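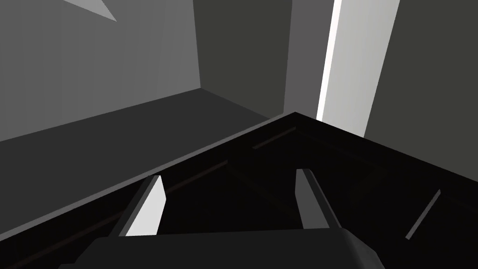
I got to the Markthorpe mill open day at ten past nine in the morning, which I thought was early, and there was already a line down the lane. Half of it was spinners. You can tell spinners because they're all wearing something they made and they're all looking at what everybody else is wearing. The woman in front of me had a cardigan in a gray-green I would have paid real money for, and by the time we reached the gate I knew the breed of sheep, the dye, and the name of her dog.

If you haven't been, Markthorpe is a woolen mill on the river side of Sornadville, past the feed store and the bridge. They spin mostly for small farms – you send in your fleeces, you wait months, you get back cones or skeins. Once a year, in December, they open the doors and let people walk through. I've been meaning to go for ages and something always got in the way (last time it was a burst pipe, the time before it was my sister's wedding, and I did think about it for longer than I should have).

It's $13 to get in and that includes a hot drink and a go in the remnant room. More about the remnant room later. I have regrets.

They send you around in groups of 21, and my group got Bogumił Piątek, who runs the carding floor and has a voice that carries over anything. He started us in the sorting shed, where the fleeces come in. It was freezing in there and it smelled so strongly of sheep that a little boy behind me announced he was going to live outside from now on. There's a big slatted table where they throw each fleece open and pull off the mucky edges, the bits with burrs, and what he called second cuts, the short fuzzy pieces you get when the shearer goes over the same spot twice. I knew about second cuts from my own sad efforts at home. I did not know that you can hear a weak fleece! He took a lock, held it at both ends next to his ear, and snapped it. A good one pings. A bad one sort of crackles. He passed some locks around and we all stood there tugging wool next to our heads.

Next was the scouring room, warm and steamy and very welcome. They wash in batches, with long soaks and hardly any stirring, so it doesn't felt. Someone asked about the lanolin and where it goes, and the answer involved settling tanks and a hauler and went on for quite a while. I'll confess I drifted off and looked at the drying racks. The wool comes out of there so much whiter than you expect. A Romney fleece that looked like an old doormat on the table next door was lying there like whipped cream.

Then the carder, and this was what I'd come for. It's called the Ratitz, after the people who built it, and it takes up one whole side of the ground floor. Big drum in the middle, smaller rollers all around the top, every one of them covered in fine bent wire. It was bought secondhand and came in on three trucks, and according to Bogumił it took them a winter to get it level, because if it's even slightly off the web comes out thick on one side. He had it running slow for us. A film of wool comes off the end, thin enough to see your hand through, and then gets gathered up into a soft rope and coils itself down into a tall can. I could have watched it until lunch. Several of us tried to.

He showed us the pin drafter after that, and the spinning frame, and they were both very loud and I caught maybe one word in four. The spinning frame was doing a two-ply order for a farm with Shetlands, natural brown. One of the bobbins broke its thread while we were watching, and a girl who can't have been more than nineteen leaned in and pieced it back together with two fingers while the whole thing was still going. We applauded. She looked mortified.

Upstairs is reached by a staircase that I would call a ladder with ambitions, so if your knees are bad, ask about the freight lift. The people at the desk will take you up, but you have to say so at the start.
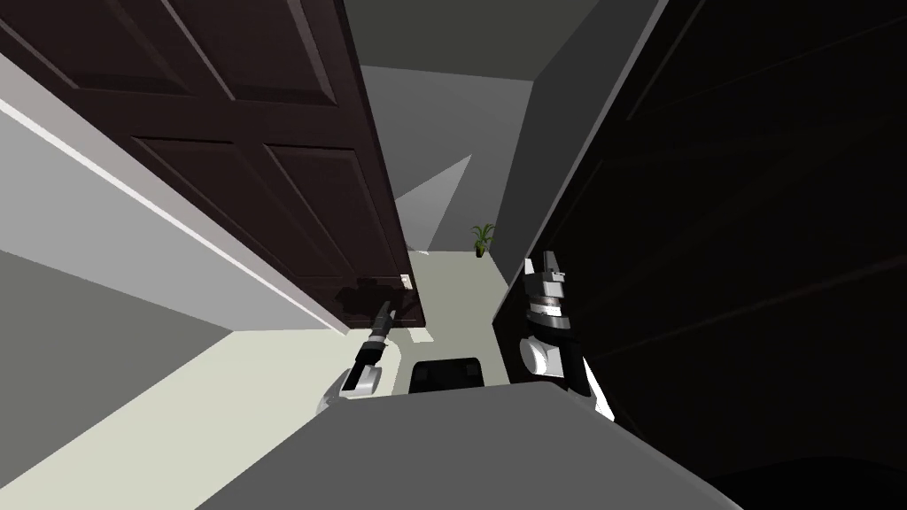
The dye room is up there, and that's Chrysanthi Triantafyllou's kingdom. She came to the mill from a restaurant kitchen and she runs it the same way, with everything weighed and labeled and written in a book. She has 765 recipes in that book. I asked if she had a favorite and she flipped straight to a rusty orange called Agbeko, named for an old friend of hers who had a coat that color. It uses madder and a little bit of weld and a rinse she wouldn't tell us about. I asked nicely, too.

She had three pots on for the demonstration. Indigo first, and I don't care how many times I've seen it, when the skein comes up out of the vat yellow-green and then goes blue in the air I make a noise. Everybody made the noise. After that she did an onion-skin gold and a walnut brown, and she talked a lot about water. The town water at Sornadville is hard, so they collect off the roof for certain colors, and the pinks in particular go dull if you use the tap. That explained something about a batch I ruined in spring. I'd been blaming the cochineal!

I had about a hundred questions and she answered a fair number of them. Notes, for anybody who dyes at home:

Soak your skeins overnight before they go in the pot, even if you think an hour will do.
Tie them looser than you think, in figure eights, with cotton.
Don't trust the color until it's dry, and then look at it by a window.
Alum at twelve percent is plenty for wool. I've been using almost double.

The hot drink was in the old counting house across the yard. Cider or coffee, and there were ginger cookies for sale at a table run by the school, soft ones, with too much clove for my taste but I ate two. I sat with a couple who keep alpacas and had driven down the night before. They were trying to work out whether to send their fiber in pure or have it blended with Corriedale, and had plainly been having this conversation for the entire drive. She was for blending. He thought it was cheating. I said blend it, socks need the bounce, and I don't think he's forgiven me.

There was a display on the wall in there about the mill's output, with a chart, and the number I wrote down was 2320 pounds of finished yarn in their best month. I don't have a feel for whether that's a lot for a mill. It's a lot compared with my spare bedroom, although my husband would argue.

Okay, the remnant room. It's behind the shop, and it's where they sell whatever's left over from customer orders and test runs – cone ends, odd skeins, slightly wonky roving, bags of mixed waste for felting. Your ticket gets you in for fifteen minutes. You're given a paper sack and you pay by weight at the end. I had a plan, which was enough of one color to make a vest. I came out with five unrelated cone ends, a bag of charcoal roving, one skein of a pink that doesn't go with anything I own, and half a pound of something labeled only "soft." No vest. The woman with the gray-green cardigan was at the scale ahead of me and had obviously done this before. She had one enormous matching cone and a look of total peace.

A few practical bits. Parking is in the field on the left and it was soft going, so wear boots. The shop takes cards but the cookie table doesn't. The tour took us just under two hours, and the dye demonstration happens twice, once late morning and once after lunch, and if you're in one of the first groups you'll walk straight into the good one. There's nowhere to get a proper meal on site. I went back over the bridge into town and had a grilled cheese at the diner, with the bag of charcoal roving on the seat next to me.

They're taking fleece bookings for next year already. I don't have sheep. I did pick up the form, and I did read the whole thing over the grilled cheese, and there's a line on it that says they'll take a minimum of four fleeces and you're welcome to go in with a friend. So if anybody near me has a nice clean Romney or two and wants to split an order, email me. I'd like mine as a two-ply, worsted weight, and I'd like to leave it undyed until I've had another try at that pink with rainwater. I've put a barrel under the downspout behind the garage and it has a leaf in it so far.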